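Brollia match notes – read me first

Hello! This is my little pile of match notes for Brollia, the Sunday league side I've followed since I was at school. There are 436 games in it so far, one row each, plus a separate file of 738 goals with the scorer and the minute where I had them.

The season column runs from September, so a game played in spring belongs to the year before. That one has caught a few people out, me included!

Rafail Kokkinos typed up the old Guvberg derbies from his dad's programmes – thank you, Rafail. For 102 games I only have the score, so the line-up is blank. Please don't read a blank as "didn't play".

Own goals are marked OG and go to the side that gained from them. The Cemmont cup ties are in there too, with penalties in their own column.

Last tidied January 13, 2021. 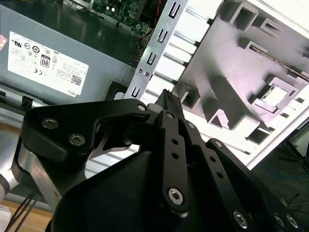
Spotted a wrong scorer? Send me the row number and I'll fix it in the next version.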